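The egg cell at Lonby has been back on the floor since Thursday and I've been asked three times now whether it's "fixed." Long answer, in pieces, because I don't trust the short one.

1/ What it is, for anyone who followed me for the bread posts. One arm, two fingers, a white box for it to work in, eggs. It picks an egg up, it puts the egg where you told it to. The integrator (Batov) calls it a cell. The brochure calls it a "gentle handling solution." I call it the box.

2/ The complaint on the ticket was "drops eggs." I hate that ticket. Drops them when? On the way up? At the handoff? A cracked egg at pick and a slipped egg at place are two separate problems and they get you two separate repairs. I wrote back asking and got "both, I think."

3/ So before touching a single setting I went and looked at the fingers. Everybody wants to start in the software. The software can't feel a worn pad.
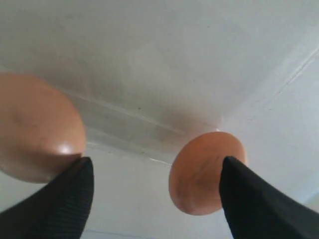
Posted by the box lady
Maintenance tech, small automation, night side

4/ Look at the inside edge of the left finger. Fine ribs, close together, running down the side. All your grip lives in details like that, and it's a lovely place for dried egg to live too. Egg white sets up like varnish. Once the grooves fill you've got a smooth finger with a ribbed part number.

5/ The cleaning sheet that came with the cell says "wipe fingers as needed." As needed by whom? I wrote my own: soft brush, lukewarm water, along the ribs and never across, dry them fully, end of every shift. Taped it to the door. We'll see how long the tape lasts.

6/ Next, finger alignment. Batov's procedure has you close the fingers on nothing and check that the tips meet. Fine, do that. Then do it again on a dummy egg, because tips that meet in air can still land at different heights on something round. If one lands high and the other low, the egg rolls in the grip and the log says everything went great.

7/ I used the wooden dummies for this. Please don't set grip force on them, though. Wood forgives everything. Somebody before me did exactly that, and left the number in a comment with "works perfect!!" next to it. I believe it worked perfect on wood.

8/ About force. The controller gives you a scale that goes to 2000 and doesn't tell you what it's 2000 of. I asked Batov. I was told it's "relative." Relative to what is apparently a different department.

9/ What I did in the meantime: start too low, on real eggs, over a folded towel. Let it fail to lift. Go up in steps of 5 until it lifts, then 2 more steps for eggs with a bit of condensation on them. Stop there. If you feel like adding one extra for luck, go get a coffee.

10/ And use the eggs you're going to run. Size, shell, temperature. I've had people tune on white supermarket eggs and then run brown ones from a different farm and call me about the "random" cracks.

11/ Now the part of the sales pitch I have never bought: "self-centering." The fingers close evenly, so the object centers itself. Sure, if the object is free to move. An egg sitting in something that holds it isn't free to move. It gets pushed against one side, and the thing that gives first is the shell.

12/ Which means the pick position has to be right before the fingers close. I re-taught ours by hand, one position at a time, with the speed turned way down. Boring work. I had the radio on.

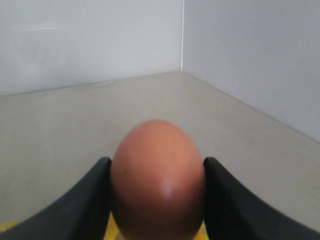

Narrow end up, a tip on each flank at about the same height, yellow underneath.

13/ That's the grip I want every time. I'm not going to tell you one good-looking grip means the cell is healthy, because a still of a good grip is the easiest thing in the world to get. Ask me for a week of them.

14/ Housekeeping while I was in there. The panels want wiping down too. You can make out a cloudy smudge on the left wall in that last one. Looks like a wipe mark to me, or residue of some kind. Doesn't hurt the grip. But a dirty panel is how I guess at what the rest of the cleaning is like, and I'm usually close.

15/ Yes, I know Prinov sells soft silicone fingers that "eliminate breakage." The word eliminate does a lot of work there. I asked for their test numbers and got a video with music on it. If anyone has run a set for longer than a demo, my DMs are open and I'd love to be wrong.

16/ And to the Kvaran fans already typing: suction is great on a clean dry shell. Show me suction on a shell with a bit of feather stuck to it.

17/ So, is it fixed? The fingers are clean, the tips line up on a round thing, the force was set on eggs, the positions are re-taught. I changed all of it in one night, so if the drops stop I can't tell you which change did it. I know that's bad practice. They wanted it back by 6 a.m. and I have a mortgage.

18/ What I asked for in return: write down every bad egg, with the time and whether it went at pick or at place. Pencil is fine. There's a clipboard on the side of the cell now. As of this morning it had one entry on it and the entry was "test."

19/ Will add to this when there's a real list. Please stop tagging me in the video of the robot making an omelet.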